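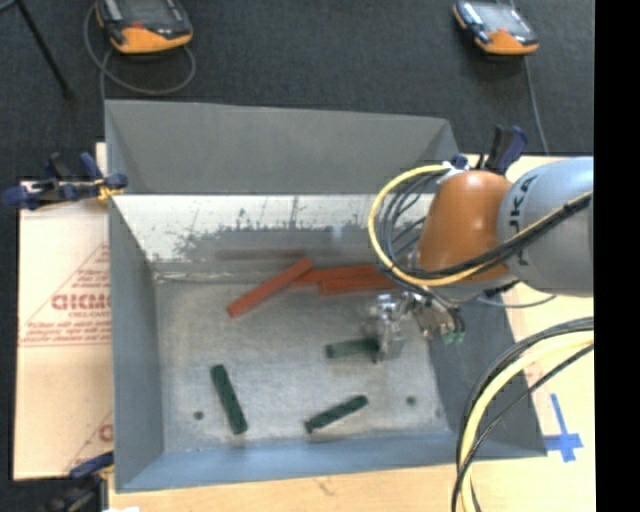

Red and green blocks in a grey metal bin, on a pale wooden tabletop.

The bin is the part of a block set that gets the least thought. Buyers compare timber species, paint finishes and the number of pieces, then tip the lot into whatever tub is under the stairs. Dalia Mägi has spent most of her working life on the other side of that decision. She designs storage for Tokard, a small maker of bins and trays for schools and child care centres, and her view is that the container decides how often the blocks get used.

"A deep bin hides things," she says. "Children take what they can see. If a third of the set is buried, you have bought a smaller set."

Her rule is a single layer. Plain rectangular blocks should be able to lie on the floor of the bin with some of that floor still showing. Once pieces begin to stack, the lower ones are reached only by tipping, and tipping is the main source of noise, chipped corners and blocks under the radiator.

Metal or plastic

Most centres buy plastic because it is light and cheap. Metal costs more and is louder. It also holds its shape, which matters when a bin is dragged along a shelf twice a day by one handle. Plastic walls bow outward under load and the rim goes first.

The usual objection to metal is appearance. A painted or plated interior marks quickly where hard corners strike it, and the wear collects low on the walls and across the floor. Mägi does not regard this as a fault. Scuffing is cosmetic until it has an edge. Her test is a cotton cloth drawn slowly over the surface: if a thread catches, the spot needs rubbing down with fine abrasive paper and a wipe with a damp rag. If nothing catches, leave it alone.

Walls that slope are worth paying for. A block that lands against a vertical side tends to stand there on its end, and a small hand has to work down between block and wall to get it out. A slope gives the fingers room. It also lets empty bins nest, although nested metal bins should have a sheet of card between them or they will jam.

Holes in the floor are a matter of taste. They let washing water out and they let grit out, and the grit ends up on the shelf. Tokard will supply its bins with or without.

Colour

The quickest way to get a set put away is to make the sorting obvious. Two colours are easier than five. Red and green are a common pairing in older sets and they separate well for most people, but they are the pair most likely to be confused by a child with colour-deficient vision. Where that is a concern, the two should differ in lightness as well as hue — a dark green beside a bright orange-red is easier to tell apart than two mid-tones.

Atieno Nyaga runs the toy library at Gruncombe, where block sets go out to families for a fortnight and come back in every possible condition. She checks each set by colour on return.

"I lay the reds along the back and the greens along the front," she says. "Gaps show up straight away. I don't need to read the list unless something looks wrong."

She also checks ends before faces. The long faces of a block pick up smears that wash off. The ends take the knocks, and a dark or rough end is generally the first sign that the finish has gone through. Blocks like that go into a separate tray for repainting, a job she does in September when loans are slow.

Cleaning

For painted blocks, a cloth wrung out in warm water with a drop of dish soap is enough. Soaking swells timber and lifts paint from the corners. Dry the blocks on a rack with space between them, and dry the bin before anything goes back in it. Water left in the angle between wall and floor will find any scratch.

Unpainted metal can be wiped with the same cloth. Avoid steel wool, which leaves particles that rust and stain.

Where to put it

A bin this heavy belongs on a low table or a bottom shelf. On a timber top, glue felt or cork to the underside. Leave one long side clear so that a child can stand square to it and reach the far wall without leaning on the rim. Carpet nearby is useful, since dropped blocks land quietly and stay where they fall.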